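Notes de cours – Manipulation robotique, séance 7
Compte rendu de la visite à Mivcombe et préparation du TP

Version du 16 mars 2018, relue après coup, donc avec moins de fautes que la première. Si vous avez imprimé l'autre, gardez-la pour vos brouillons, les exercices de la fin ont changé.

1. Pourquoi je vous ai traînés là-bas

Bon, pour les absents (et pour ceux qui ont dormi dans le car, je vous ai vus) : on est allés à la journée portes ouvertes du laboratoire de Mivcombe, dans le bâtiment que tout le monde appelle encore l'annexe Zollness. J'y vais depuis plusieurs années et c'est la première fois que j'arrive à y emmener une promotion entière. Le programme annonçait trois ateliers, on en a vu deux et demi, le dernier ayant été coupé par le buffet.

Je voulais surtout que vous voyiez la démonstration de simulation. On a passé six séances à écrire des matrices de transformation au tableau, et je sais que certains d'entre vous commençaient à se demander si un robot finirait un jour par apparaître dans ce cours. Eh bien voilà !

L'atelier était mené par Lâm Dương, qui nous a accueillis avec une phrase que j'ai notée tout de suite : « Je vais vous montrer un bras qui range une cuisine, et vous allez vous ennuyer, parce que c'est lent. » Elle avait raison pour la lenteur. Pour l'ennui, vu le nombre de questions, je crois que non.

2. Ce qu'il faut retenir de la démonstration

Le principe général, vous l'avez déjà : on construit une scène, on y place un robot, on lui donne une consigne, et le moteur physique calcule pas à pas ce qui se passe. La nouveauté pour vous, c'est de regarder tout ça depuis la place du robot, ou presque. À Mivcombe, ils travaillent beaucoup sur des cuisines. Un évier, un plan de travail, des placards, un frigo : tout le monde sait à quoi ça sert, et pourtant c'est un environnement épouvantable pour un bras. Les portes prennent de la place quand elles sont ouvertes, les objets n'ont jamais la même forme, et il y a toujours quelque chose posé là où vous vouliez passer.

Lâm a insisté sur la différence entre la géométrie affichée et la géométrie de collision. Je reprends, parce qu'à la pause j'ai entendu des choses bizarres. Le maillage que vous voyez à l'écran sert à l'affichage. Le moteur physique, lui, utilise souvent une forme plus simple : une boîte, une capsule, une enveloppe convexe. Pour une pomme de terre, une enveloppe convexe convient très bien. Pour une banane, c'est déjà une autre histoire : si vous enveloppez une forme courbée dans son enveloppe convexe, vous remplissez le creux. Le doigt de la pince va buter contre du vide, ou plutôt contre une matière que vous ne voyez pas, et vous passerez une heure à chercher l'erreur dans votre cinématique alors qu'elle est dans le fichier de l'objet. (J'y ai passé plus d'une heure, la première fois. Passons.)

La solution habituelle consiste à découper l'objet en plusieurs morceaux convexes. On gagne en fidélité, on perd en temps de calcul. Combien de morceaux ? Ça dépend de ce que vous voulez faire avec l'objet. Si le robot doit seulement l'éviter, restez grossiers.
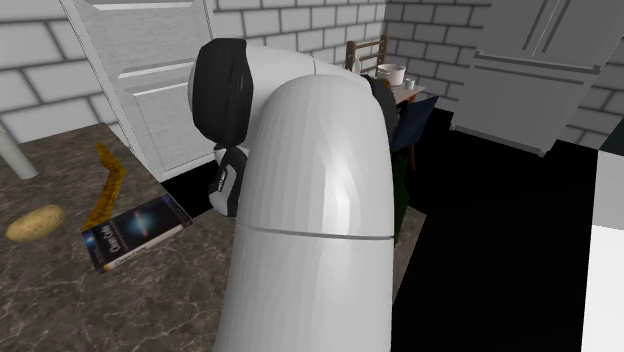 Le livre, c'est le cas que je préfère, et je vous en reparlerai sûrement à l'examen. Un livre posé à plat sur un plan de travail est un très mauvais client pour une pince à mâchoires parallèles qui arrive par le dessus. L'épaisseur est faible, la table bloque le passage par-dessous, et la largeur de la couverture dépasse facilement l'ouverture disponible. Il faut donc choisir : l'attraper par la tranche avec une approche inclinée, le faire glisser jusqu'au bord du meuble pour qu'il dépasse, ou le pousser sans jamais le saisir. Chacune de ces stratégies demande un contact différent, et donc un réglage différent du frottement.

Et puis il y a les contacts entre objets. Quand deux choses se touchent sur la table, déplacer l'une, c'est presque toujours déplacer l'autre. Dans votre modèle, il faut que la planification le sache, sinon elle travaille avec une position périmée dès le premier geste. Quelqu'un au fond (Jillulbridge, deuxième rang en partant du mur, je crois, le groupe qui nous avait rejoints à l'entrée) a demandé pourquoi on ne recalculait pas tout en permanence. Bonne question ! Réponse de Lâm : on peut, mais il faut alors décider ce qu'on croit quand la perception et le modèle ne sont pas d'accord. On y reviendra en avril avec le filtrage.

3. L'approche verticale, pas à pas

Je remets la séquence qu'on a reconstituée au tableau, avec mes notations habituelles.

Position de pré-saisie : la pince est orientée vers le bas, à une distance d de l'objet, mesurée suivant la normale au plan de travail. On choisit d assez grand pour que le bras puisse encore se réorienter sans rien toucher.

Descente : mouvement rectiligne dans l'espace cartésien, vitesse faible. Attention, rectiligne pour la pince ne veut pas dire simple pour les articulations. Relisez la section sur la jacobienne, en particulier ce qui se passe près d'une singularité.

Fermeture : commande en effort de préférence à une commande en position. Une commande en position pure sur un objet rigide donne, en simulation, des tremblements tout à fait pittoresques.

Remontée : même axe, même prudence. On vérifie que l'objet suit.

Pour vous donner un ordre de grandeur, la configuration de la démonstration laissait au planificateur 400 itérations avant d'abandonner. Au-delà, il renvoie un échec et le bras reste où il est. Dans le TP, je vous laisse 900 itérations, parce que vos machines ont le temps et que vos heuristiques seront moins bonnes que les leurs (sans vouloir vexer personne).

4. Le coup du placard

Un mot sur les portes, puisque la moitié de la discussion a porté là-dessus. Une porte ouverte est un obstacle articulé : elle a sa propre liaison pivot, ses butées, son frottement. Si vous la déclarez fixe, la planification est plus rapide et le bras la contourne comme un mur. Si vous la déclarez mobile, un contact accidentel la fait tourner, et vous devez remettre à jour la carte des collisions. Beaucoup d'entre vous vont la déclarer fixe par paresse. C'est acceptable, à condition de l'écrire dans le rapport et de dire ce que vous perdez.

Même remarque pour le corps du robot. On pense toujours à la pince, on oublie le coude, l'épaule et la base. Or un bras penché au-dessus d'un meuble occupe un volume considérable derrière lui – et si une caméra est placée de ce côté-là, elle verra beaucoup de robot et un peu de travail. Pensez-y au moment de choisir vos points de vue : l'occultation se calcule, elle ne se devine pas. Mettez-en deux si vous pouvez, de part et d'autre du plan de travail.

5. Questions posées pendant la visite (mes notes, en vrac)

Sur le réalisme visuel : faut-il de belles textures ? Pour la physique, aucune importance. Pour entraîner un détecteur d'objets, ça compte beaucoup plus, et la variété compte souvent davantage que la beauté. Changer les murs, les couleurs, l'éclairage, la place des choses d'un essai à l'autre, c'est pénible à programmer une fois et utile longtemps.

Sur le passage au vrai robot : Lâm a été très prudente et j'ai apprécié. Une saisie qui marche en simulation est une saisie qui mérite d'être essayée, rien de plus. Les écarts viennent surtout du frottement, des jeux mécaniques, et des masses qu'on a remplies au hasard dans les fichiers parce qu'on était pressé.

Sur le logiciel : l'outil de planification présenté s'appelle Mirzaei, il est développé en interne et n'est pas diffusé. Inutile de m'écrire pour me le demander, plus de 7 d'entre vous l'ont déjà fait. On utilisera la chaîne habituelle du cours, qui fait la même chose avec moins de boutons.

Sur les stages : oui, ils en prennent. Passez me voir avec un CV d'une page. Une !

6. À préparer pour le TP

Lisez le chapitre du polycopié sur les modèles de contact, en sautant la démonstration en annexe si elle vous agace.

Exercice A. On considère un livre posé à plat, de longueur L, de largeur l et d'épaisseur e, avec une pince d'ouverture maximale w, où e < w < l < L. Proposez deux stratégies de saisie et faites un schéma pour chacune. Indiquez où se trouvent les points de contact et dans quelle direction s'exercent les efforts.

Exercice B. On fait glisser le même livre vers le bord du meuble par une poussée horizontale appliquée hors du centre de frottement. Expliquez pourquoi il tourne. Dans quel sens ? Que change la présence d'un second objet appuyé contre lui ?

Exercice C. Prenez un objet courbe de votre choix, calculez (ou faites calculer) son enveloppe convexe, puis une décomposition en plusieurs morceaux. Comparez les deux volumes avec celui du maillage d'origine. Je veux un tableau et deux phrases de commentaire, pas dix pages.

Exercice D, facultatif. Reprenez la séquence de la section 3 avec une porte de placard mobile à proximité de la trajectoire. Décrivez ce que doit faire le planificateur si le coude la touche pendant la descente.

Travail en binôme, fichiers déposés sur l'espace du cours avant la séance. Les comptes rendus de visite, pour ceux qui me les doivent encore, se rendent au même endroit : une page, avec au moins une chose que vous n'avez pas comprise. Et la personne qui a oublié une écharpe grise dans le car peut la récupérer à mon bureau.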